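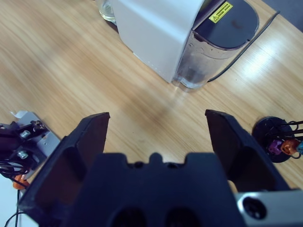
March 2018

When the small catering firm Wisetbridge first sat down to plan for a robot arm, the owners did what most of us would do and priced the arm. It's the part you can point at, after all, and the quote from Irngate looked very reasonable (they'd been bracing themselves for worse!). Then the rest of the list began to grow, as these lists will. A spare set of fingers came to $451. The mounting plate and a decent run of cable added another $800, and shipping took a good bite besides.

I'd gently suggest that anyone in the same boat start with the jobs and work back to the hardware. Write down every object you hope the gripper will hold, from the fattest jar to the thinnest spoon, and ask the seller to go through it with you line by line. Wisetbridge ended up with 14 items and crossed off 2 of them, a little sadly, before choosing the Alva package over the one from Kavport.

Leave some money for training, too, and more time than you think you'll need. Their order goes in this May, with the service contract still to be settled.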